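Renemley Home Visits: Progress Report to the Uddin Fund
2026-01-23
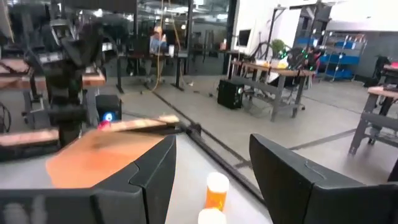 Are we reaching the older residents we promised to reach? We had 87 households signed up by the end of November, and Stastlow has been the happiest surprise of all (neighbors there keep signing each other up!).

Visits now run in 4 districts, and the talks on sleep and eating well fill up fast. The large-print booklet is a hit too, so we printed 200 more copies. Flesudetti is slower going, mostly a bus problem, and 23 people there are still waiting for a first visit. We'd love to use the leftover travel money on a shared van in spring, if you agree.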